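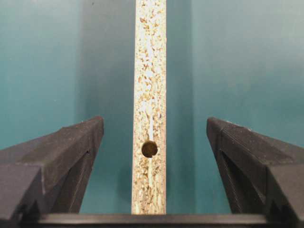

Opening – wait until the coffee line has settled

Good morning, everybody, and thank you for coming in out of the rain. I know this is the early slot, and I know some of you drove over from Gellano in the dark, so I'll try to be worth it. My subject is moving house late in life. Mostly I mean the months before the truck comes, when you are sitting on the floor of a bedroom with a box between your knees and you have been reading the same birthday card for ten minutes.

(Pause. Somebody always laughs here.)

I moved my mother out of her home in Brollside after 51 years. She had seven rooms and a cellar, and she was going to two rooms and a balcony. We gave ourselves the month of October, and I'd like to tell you that was plenty. We were still wrapping cups at 11 the night before.

First part – start with the dull rooms

My one strong piece of advice, and I'll repeat it before lunch, is to begin where your heart isn't. We began with the photographs, like everyone does, and we lost nine days to them. Lovely days, I wouldn't give them back, but at the end we had one full album and a house that looked exactly the same. Begin with the laundry room. Begin with the cupboard under the stairs. You get your eye in, you find out what sort of a pair you are when you have to decide things together, and you can see some floor at the end of the afternoon.

Ask the room: who has a drawer at home they haven't opened since spring? Let them talk. Don't hurry this, it warms everybody up.

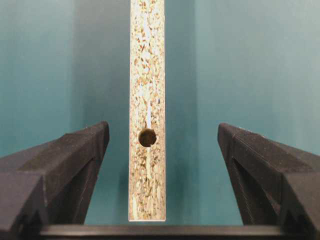 Then there's the question of what the new place will hold. Measure it, please, and measure it before you promise your mother that the sideboard is coming. I measured ours from memory. We carried that sideboard up two flights and carried it down again, and she sat in the one chair we'd unpacked and told us both times that we were doing very well.

Second part – the things nobody wants

This is the hard stretch, so slow down here and have some water.

Your children may not want the dinner set. Mine didn't. My mother had kept it for them all that time, and I had to carry the answer back to her, and I did it badly, over the phone, in a parking lot. If I had it to do again I'd have asked them a year earlier and let her hear it from them, with a cake on the table. She did cheer up when the girl at the Hamdy thrift store told her she was keeping two of the plates for herself.

For the larger furniture we used Sturnon, the movers out by the old station, and they charged us 200 dollars to take away what we couldn't place. I thought that was fair. Get the price on paper, and ask whether stairs are extra.

(If someone asks about auction houses: say I have no experience with them, and see if anyone in the room does.)

Third part – the first week

Make up the bed before you do anything else. I mean before the kettle, before the curtains. My mother's bed was ready by four in the afternoon, with her own quilt on it, and she went and lay down in her coat for an hour while we banged about in the kitchen. She says now that it was the best hour of the whole business.

Leave a few boxes for later, too. She liked having something to open in December, when the evenings were long and she didn't know the neighbors yet.

Closing

Thank them again. Sign-up sheet for the packing afternoon is by the door, next to the cookies. Questions until half past, and remember to repeat each one into the microphone for the back row.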